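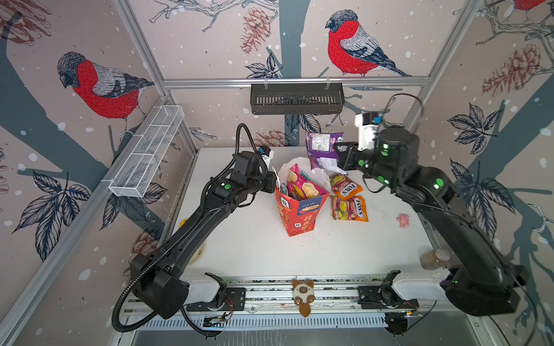
PRITHOLM, July 12, 2023 – Reading time: 2 min

Provex has changed the packing rules for its mixed snack gift bags, the company said in a notice to its packing sites. The new rules cover paper bags filled with crisps, sweets and small packets, and apply to every bag sent out under the Khamphan label.

The main change concerns the order of filling. Tissue paper now goes in before any food item and must line the bag up to the rim. Large bags of crisps are placed upright against the back wall, with the top edge allowed to stand above the opening. A red paper bag with gold lettering, white tissue and a pink bag of potato chips showing at the top is pictured above. Smaller packets, such as fruit sweets of the FOX'S type, go in afterwards and fill the space at the front.

Under the previous rules, packers put the heaviest item in first and added tissue at the end. Provex said this left the crisps under pressure from the sides when the bags were boxed. In a trial at the Pritholm site, 1,418 bags were packed by the old method and then opened for checking. Of these, 103 held at least one crisp bag with a split seam. The company has not yet released the matching result for the new method and expects to do so in November.

Jars are treated separately. A jar with a screw lid may no longer share a paper bag with crisps, whatever its size. It is to be wrapped and sent in its own carton, with the order number written on the lid and on the outside of the carton. Soft toys may be added to a bag only if the handles still meet without being pulled.

The notice also deals with the work surface. Tables must be wiped after every 10 bags, and at once if crumbs are found near the base of an open bag. Provex said crumbs stick to the underside of the paper and mark the tissue in the bag packed next to it. A white or other pale tabletop is preferred – crumbs are easier to find on it – but existing dark tables can stay in use until they are replaced.

Bags are supplied flat by Prinance, which has made no change to the paper weight or the handles. Stock already delivered can be used up. Sites that hold bags of an older, narrower shape should keep them for orders without crisps and list the remaining quantity on the monthly return.

Packers have been given 2 weeks to move to the new order of filling. Bags closed before the end of that period will not be reopened. Questions about mixed orders, including those with both a jar and a soft toy, should be sent to the Pritholm packing office with the order sheet attached.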